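5.2 Failures around the turntable

I'll start with the number that bothered us most. Out of 218 simulated picks that ended in failure, almost 20 were ones our own logger had marked as good. We only caught them when I sat down in September and went through the replays by hand (slow work, and I don't recommend doing it after lunch). The task is plain enough: pick the small cylinders off the round tray, drop them in the blue bin, repeat until the tray is clear. The planner, Rurnix, gets a target from the pose module and has to find a way in and a way out. 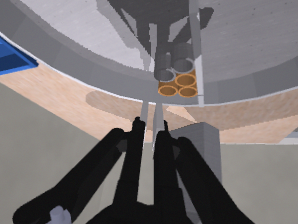

Crowding was the first thing I blamed. Rurnix scores each grasp against the one part it wants, and it treats the neighbors as if they'll politely stay put. That's fine for a part standing alone. It's a lot less fine with a group like the orange rings and two gray cylinders that sit right up against each other in the gripper's own view, where a finger coming down for one part has very little space beside the next. In the bad runs a finger landed on a rim, the contact solver pushed back hard, and the target part shot sideways. The logger saw the fingers close and the arm lift, and wrote down a success!

We had borrowed that success check from Plovine, our older bench, where the parts were always spaced out. It tests finger travel and arm height and never asks if there's a part between the fingers. I should have thought about that before the first batch, and I didn't.
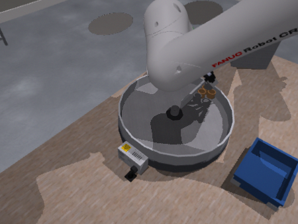

Figure 7. Orange-brown parts close together on the turntable, with the arm reaching over it and the bin at lower right.

The second fault took longer to find. The turntable is meant to stop before the arm comes down, and the controller waits 400 ms for it to settle. In a small share of runs the stop message came late, so the table was still creeping when the approach began. The offset is tiny near the hub and gets worse toward the rim – so of course the parts sitting near the wall suffered most. 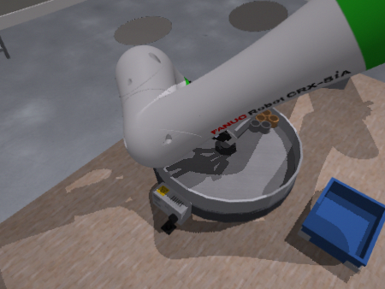 I tried the obvious fix first and doubled the wait. It helped with the creeping but did nothing for the finger strikes, and it made every cycle slower, so we took it out again. What we use now is a check on the table's reported speed just before descent. If the speed isn't zero, the arm holds at its hover height and asks again. For the crowded groups we added a clearance term to the grasp score, following the Fadetti method with one change: the term grows when a neighbor is closer than a finger's width.
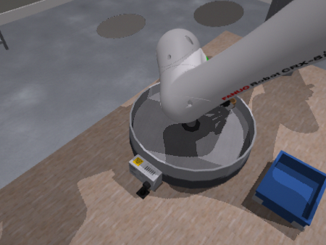

Figure 8. A single small part near the tray's rim, with the black tool flange above the tray floor.

Leftover parts by the rim are still a sore spot. With the new term switched on, Rurnix sometimes decides that the wall itself is a neighbor and turns down every grasp it can think of. The run then times out. I'd take a timeout over a false success any day, but it does mean the clear rate looks worse on paper than it did before. We reran 3,000 picks with both changes and with the Reinholz contact settings left as they were, and the replays are sorted by fault type in the supplement.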